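Sleeping through a hot summer without the AC on all night

Our electric bill for July came to 386 dollars, and I read it standing at the mailbox with my shoes half on. Most of that was the bedroom unit, which we had been running from dinner until breakfast because neither of us can sleep when it's sticky. So August became the month of trying things, and since a few of you asked how it went (hi, Arer Street people!), I'm finally writing it up.
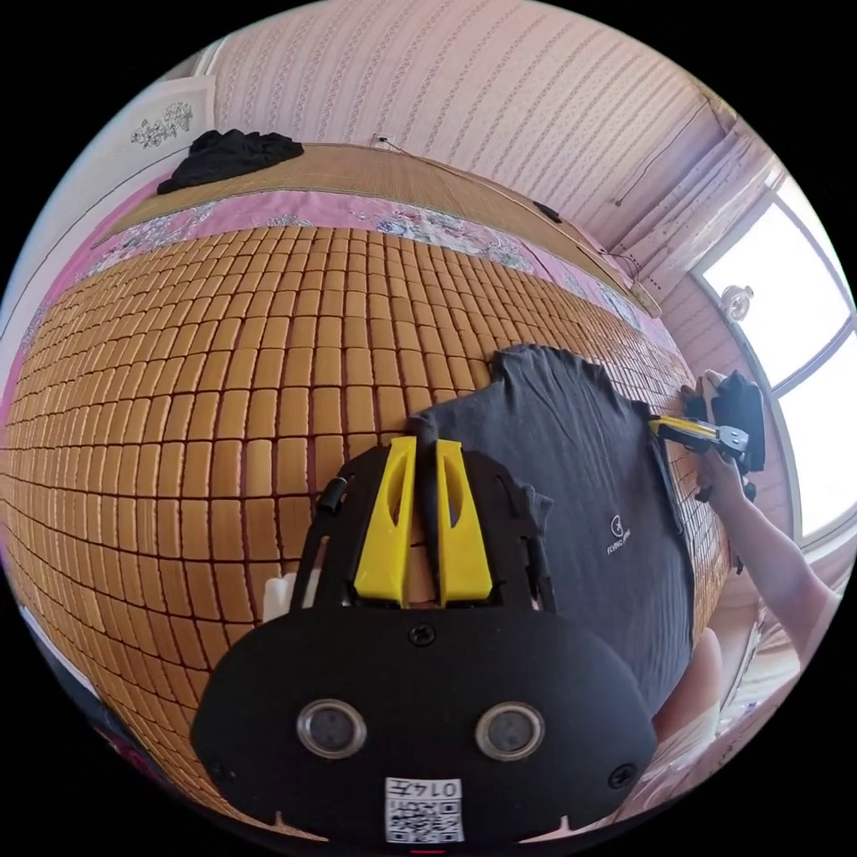 The first thing I changed was when I open the windows. I used to throw everything open at six in the evening, when the air outside was still hotter than the air inside, and then wonder why the bedroom felt like a bus. Now they stay shut with the blinds down until it's properly dark, and then I open the one by the bed and the one at the end of the hall and let the air pull through. The second thing was the bed. Ours had a thick foam topper that I loved all winter and that held heat like a casserole, so off it came. Bright yellow is a color I'd happily have all over a bedroom, by the way, but we went with pink floral cotton sheets because they were on sale at Undham and I'm cheap.

My friend Gunnel Wallin grew up without any cooling at all and she thinks I'm being dramatic. Her whole method is a lukewarm shower right before bed and a wet washcloth on the back of the neck. I did the cold shower version first and was wide awake until 2, so listen to Gunnel and keep it lukewarm.
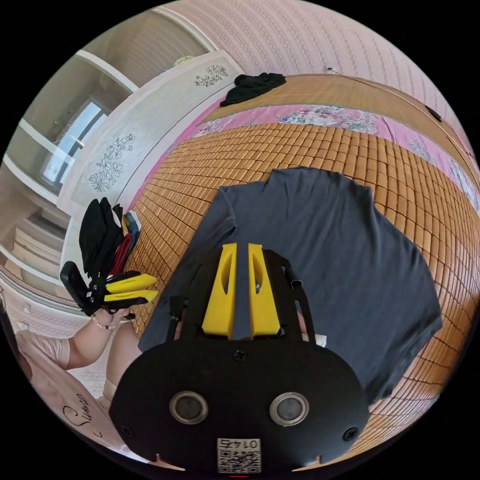
Do you need special cooling pajamas? Save your money and wear an old cotton T-shirt, the thinner the better. I bought the fancy kind from Bedov and they were fine for a week, then they started clinging to me in a way I can only compare to a shower curtain.

The fan took the most fiddling. I had it pointed right at my face for years and woke up every morning with a dry throat, so I moved it to the foot of the bed and aimed it at the wall. It sounds silly but the whole room feels better — and my husband, who complained about the noise, now can't fall asleep without it. We do still run the AC for an hour before bed on the really awful nights. I'm not a saint. 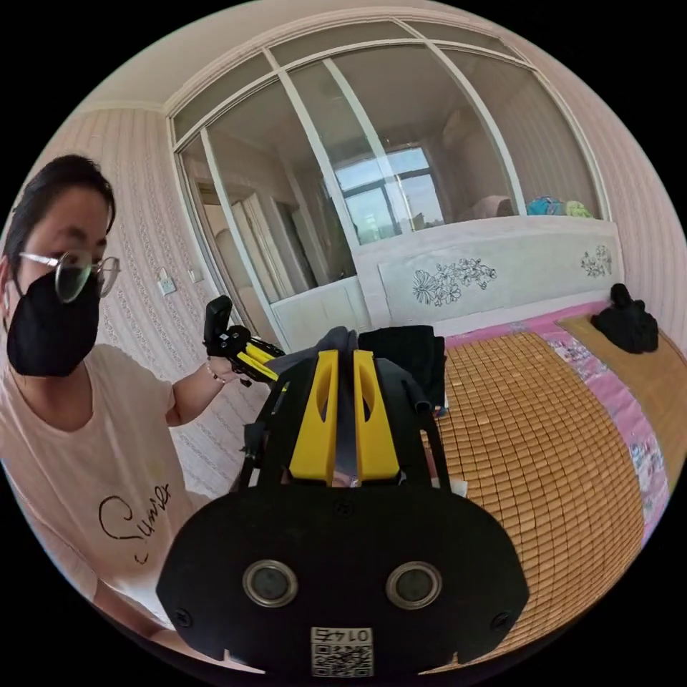

Pink short sleeves and glasses on.

Food matters more than I expected too. We moved dinner earlier and I've stopped using the oven after lunch, so it's been a lot of cold noodles and cucumber salad. If you have a good cold noodle recipe, please leave it in the comments, I've been through everything in my Aguirre cookbook and we are both getting tired of sesame. Next I want to try blackout curtains on the west window, once I find the drill.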